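# Reading the Gulleck ward result

I said in September that I would write something once the by-election was over, so I've had a go at it with a cup of tea and the printed result sheet.

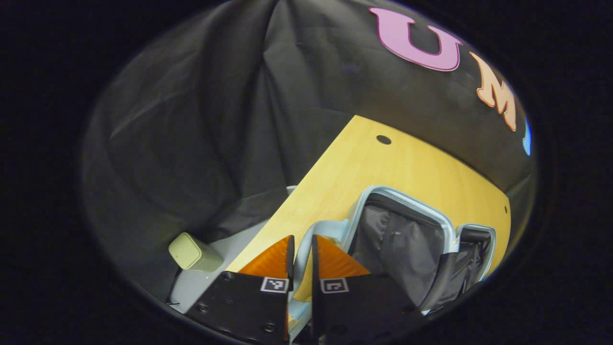 ## The numbers

The winning margin was 9 votes. That was after two recounts, the second of which finished at twenty past three in the morning. I had gone home by then and read it on my phone when I got up.

The postal votes are the part I keep going back to. There were 314 of them, and on the first count they went heavily to the sitting party. The ballot boxes from the Leclerc Road end of the ward went the other way, and by a bit more.

## What people were voting about

Mostly the bus. The Prokine estate lost its evening service last winter and both main parties put it on the front of their leaflets. Neither said how they would pay to bring it back. I asked on the doorstep and was told it would come out of "efficiencies", which is what I was told about the library.

The other subject was the Canotov site. The planning application for the old works has been deferred twice, and most people I spoke to at the polling station wanted it decided one way or the other. I am in favour of the housing, for what it's worth — I think the access road is in the wrong place, and I put that in my letter to the council.

National politics hardly came into it. One leaflet had the party leader on the back, quite small.

## What changes now

On paper, the council has gone from a majority of two to no overall control. In practice the independents have voted with the administration on the last few budgets, and I expect them to do so again if the car park charges are left alone.

The new councillor takes a seat on planning straight away, so the Canotov vote will be the first real test. Under the old numbers it would probably have gone through. I would not like to guess now.

Turnout was poor, even for a by-election. The polling station at the Prokine end was moved to the church hall, and the notice on the old one only went up after lunch. I have written to the returning officer about it and will post the reply if I get one.

The next full council meeting starts at 7pm and the public gallery is open. Questions have to be sent in beforehand. Mine is about the bus.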